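The Play Kitchen Corner in Tirness

Welcome to the gallery of our play kitchen. We run a small toy lending room in Tirness, and the kitchen set is the one families ask for most. It goes out for three weeks at a time, and when it comes back, everything is laid on the table and checked before it goes in the bag again. Many parents asked me by e-mail what is inside, so I decided to make this page in January, when the room is more quiet.

The set was put together little by little. The first pieces came from the Kontogiannis shop when it closed, and after that we added things from Flasora and from families in the street. For this reason the colors do not match very well -- I like it this way.

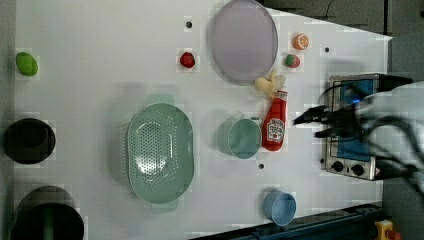
The pots and the stove belong together when you play, but please pack them apart. The stove has knobs, and they can get scratched if a pot is pushed against them. Put the stove on top of everything, with a cloth around it.

The colander is a favorite of the smallest children. They like to "wash" the strawberries and the banana in it, and later they carry it like a hat. Both is allowed.

The cups are used for tea, for soup and, in one family, for feeding a stuffed rabbit during 2 hours. If you use real water, let the cups stand open until the next morning before you pack them.

The ketchup bottle is only for pretending. Please do not try to fill it -- we had this once, and the cleaning took a whole afternoon.

The large plate is good for serving the fruit. The orange slice is small and likes to hide under sofas, so look there first.

The set is lent for 5 euros, and you can reserve it at the desk in Priron Lane until 17:00. If a piece gets lost at home, just write us a line and we will look for another one.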